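Plerier cotton placemat, plaid, blue and tan

Item 205. Sold single or in a set of four. Updated Monday, February 5, 2018.

The Plerier is our everyday placemat for the kitchen table. It is woven in a small mill which Naima Shehata has managed for many years, and it is cut and hemmed in our own workroom. The cotton is dyed before weaving, so the bands go through to the back side and you can use both faces.

Size is 30 by 40 cm before the first wash. Please expect it to become a little shorter after washing, mostly in the long direction. We tried to correct this with a pre-washed version in August, but the cloth became too soft and did not stay flat, so we returned to the first method.

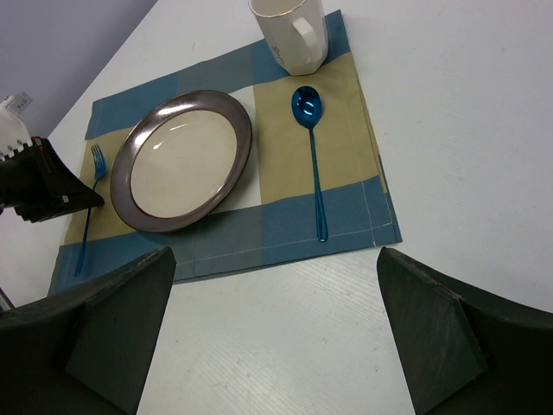

Plerier in blue and tan, with a bronze-rim plate.

Washing: machine wash at 40 degrees with similar colors. Do not use bleach. Pull the corners straight while the cloth is damp and dry it flat. Iron from the back side, medium heat. Coffee and tomato stains should be put in cold water the same day.

The hem is folded two times and stitched with polyester thread. If a hem opens in normal use during the first year, send the mat to us and Sherif Soliman will sew it again without cost. You pay only the postage to the workroom.

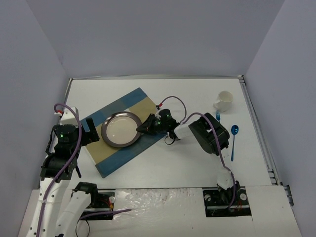 The placemat on a white table, with plate and mug.

Choosing a color: the blue and tan is the calmest of our three plaids. The other two are Vigfúsdóttir (green and gray) and Prukar (red and cream). All have the same weight and the same price, and you can mix them in one set if you write it in the order notes.
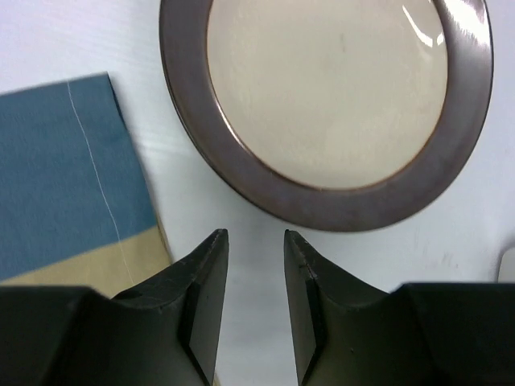

Matching napkins are ordered separately, as item 54, from the same cotton in a lighter weave. Many customers ask which dishes go well with this cloth. We like a dark border with a pale middle, as on the plate with the brown rim and cream center, as it repeats the warm side of the plaid and keeps the food easy to see. Plain white is also good. Plates are not included in any set.

Delivery takes around 30 days for mixed sets, less for single mats in stock. For questions about larger orders, write to Armelle Aubert in the shop office.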